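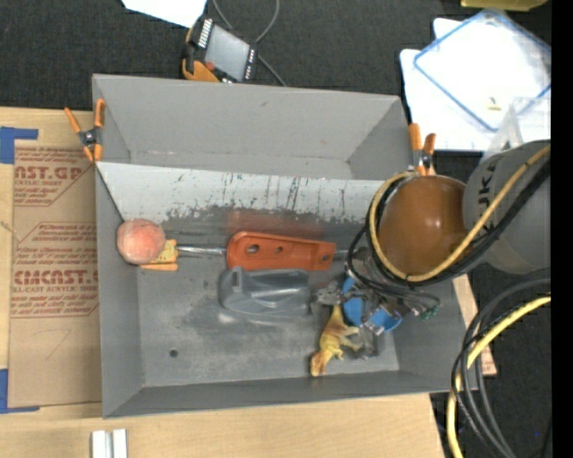
3. Fit the sloped panel

Bin goes on the table first, open side up. Panel leans across the rear, inside the bin, worn edge down if you're reusing an old one.

3.1 Lower the panel in until the bottom edge sits on the floor of the bin.
3.2 Clamp both upper ends. 2 spring clamps, the orange handled ones. Left clamp goes over the left rim.
3.3 Push down on the middle of the panel. If it slides, undo the clamps and start over.

NOTE: Scratches and stains on the panel are fine. Cracks are not. Replacement panels are Skidbridge part 62.

CAUTION: Keep fingers out of the jaws. They snap shut harder than you'd think.

4. Load the bin

4.1 Check the floor for grit, wipe if needed. Leave the small round hole open, don't tape it over.
4.2 Put in the loose pieces: ball, orange-red plastic piece with the three holes, the other small parts. No set order, touching is ok.
4.3 Nothing heavier than 1000 g in teh Nokell bin.

NOTE: Ball may roll and stop against a wall. Leave it.

5. Clearing out

Take all the pieces out before you touch the clamps. Then clamps, then panel. Dry cloth only, no spray on the panel. Small parts go back in the Sorov tray, lid on. See page 22 for storage and for what to do if a clamp looses its grip.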